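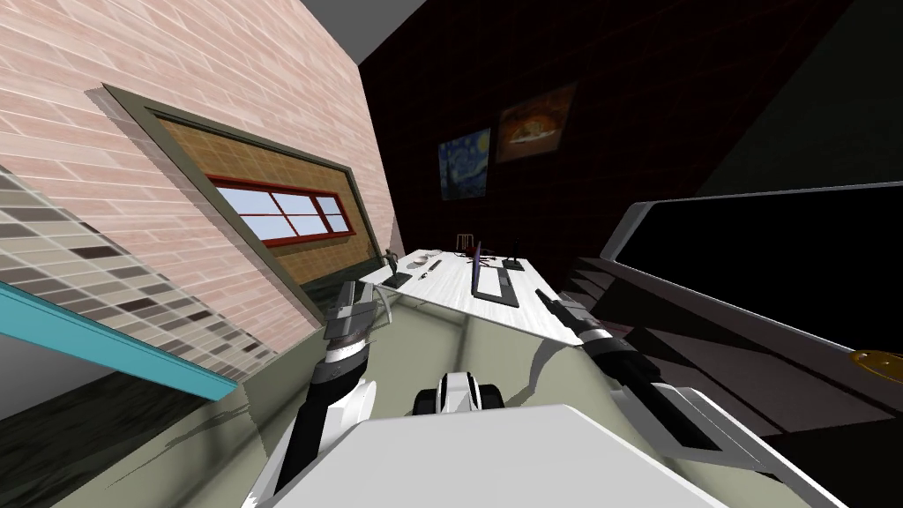
How to Hang a Large, Heavy Picture on a Brick Wall

Posted by Dean Dawber, February 12, 2020

Brick is a good wall for a heavy picture, but it takes more planning than drywall. A hole in the wrong spot is hard to hide, so do the measuring first and leave the drill in its case until you're done.

What you need

Hammer drill
Masonry bit, same size as your wall plugs
Wall plugs and screws
Two D-rings and picture wire, or two hooks
Tape measure, level, pencil
Masking tape
Vacuum with a hose
Safety glasses and a dust mask

Step 1. Weigh the picture

Stand on a bathroom scale with the picture, then without it, and subtract. Check the number against the rating on the package of plugs. I use the Nokier plugs, but any nylon plug made for solid masonry will work. If the picture is wide, use two fixing points even when one would hold it.

Step 2. Pick the height

Most people hang pictures too high. Cut a piece of brown paper to the size of the frame, tape it to the wall and leave it there overnight. Look at it both sitting and standing. Brick courses help here, as you can line up the top of the frame with a mortar line if the courses are level. In older houses they often aren't, so check. 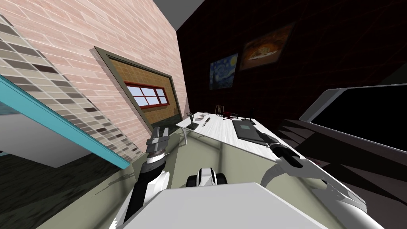

Thick frame on pink brick, with a strip of mosaic tile alongside.

Step 3. Brick or mortar?

People argue about this. Mortar is softer and easier to patch later with a bit of filler. Brick holds better. For anything light I drill the mortar. For a large frame I drill the brick, near the middle of its face, and stay away from the edges where it can chip. If your mortar crumbles when you scrape it with a key, don't put any weight on it at all.

Step 4. Drill

Put masking tape over the spot and mark your point on the tape. Wrap another piece around the bit to show the depth, which should be a little more than the length of the plug. Start slowly with the hammer setting off until the bit bites, then switch it on. Keep the drill square to the wall. Vacuum the dust out of the hole before you go further – a plug in a dusty hole will spin.

Step 5. Set the plug and screw

Tap the plug in until it is flush. Drive the screw and leave enough sticking out to catch the wire or ring.

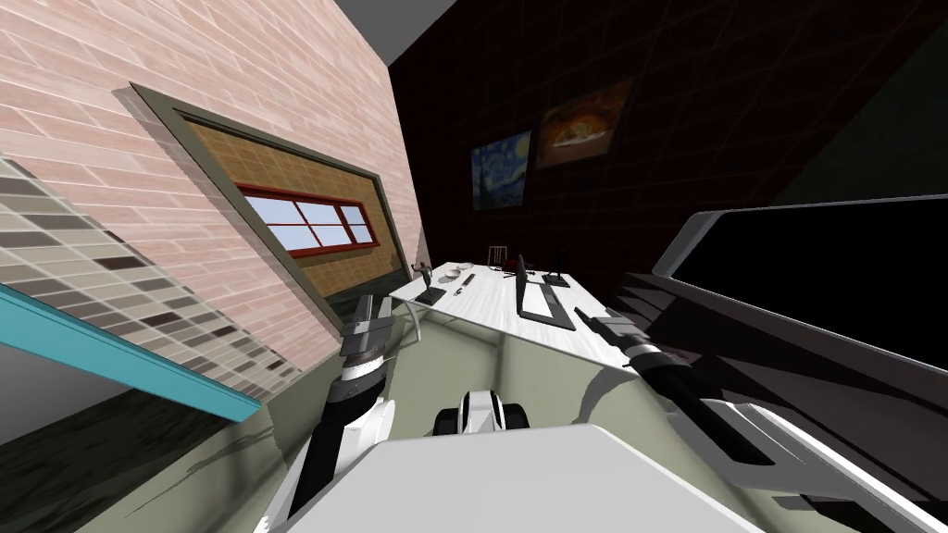

Pink brick above, tiled wall below.

Step 6. Hang and level

Get a second person for this part. Hook one side, then the other, and check with the level on top of the frame. Small felt pads on the bottom corners keep it from sliding and let some air behind it.

If the hole comes out too big

Maureen Crabtree in Rindton wrote to ask about this after her bit wandered. Go up one plug size and drill again, or fill the hole with anchoring epoxy and follow the curing time on the tube before you load it.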